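Foire aux questions – Résidence Givell

Quand puis-je retirer mes clés ?
Les clés sont remises à l'accueil sur présentation d'une pièce d'identité et du contrat signé.

Combien de jeux sont fournis ?
Un seul par logement. Tout jeu supplémentaire fait l'objet d'une demande écrite.

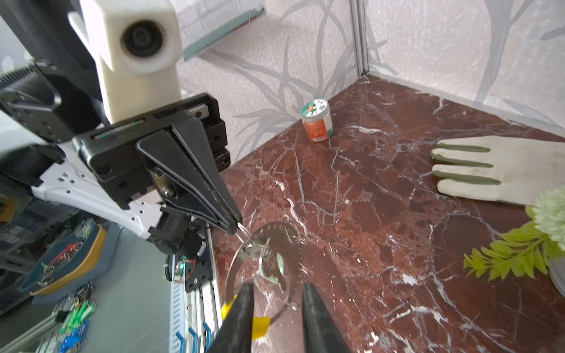
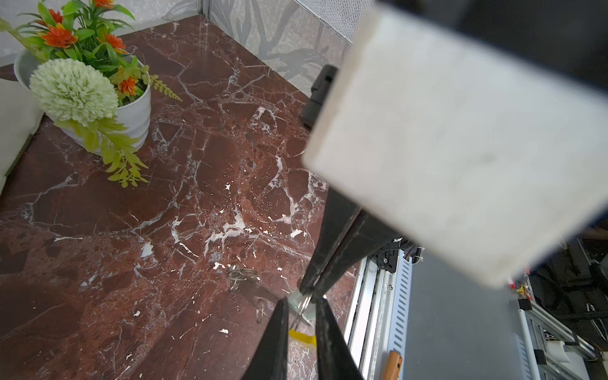
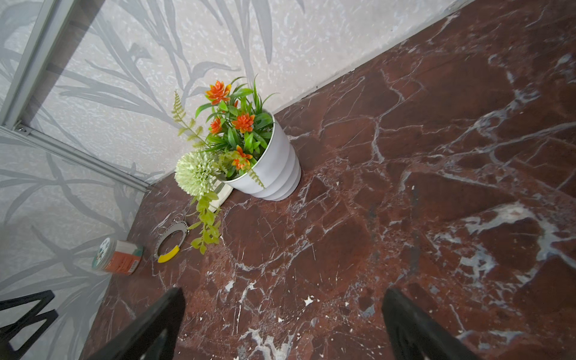 Le dépôt de garantie est restitué après l'état des lieux de sortie – sous réserve des retenues justifiées. Les clés doivent être rendues au complet, y compris l'étiquette en plastique jaune attachée à l'anneau. Leur perte est facturée 37 euros.

Qui contacter en cas de litige ?
La réclamation est adressée à Mme Hạnh Cù, service de gestion locative, bureau 16. Une réponse écrite est apportée sous quatre semaines.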